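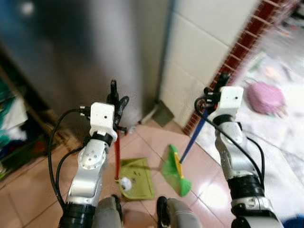 20 Jul 2019

Floor day in the tiled corridor at Bustgate. Swept with the green dustpan (red handle) and the broom with green bristles and the dark blue handle. Smooth tile is easy enough but the grout lines hold fine grit, so go along them first and then across.

Notes for next time:
Lay the pan flat before the broom gets near it. Tilt it and the fine stuff goes straight under the lip.
Pick up balled tissue early. It rolls, and it takes up room by the handle end of the pan.
Short strokes. Long ones throw specks past the pan.

Bag of sweepings came to 203 g over the whole floor, against 200 g in May. No real change. Mop after, 100 ml of the Veltow cleaner to the bucket - the label says more but it leaves a film on these tiles.

Still to do: order a spare broom head from Brolow, check the corner by the white wall tiles again.

Bustgate workshop notebook - questions to the bench desk - Back to top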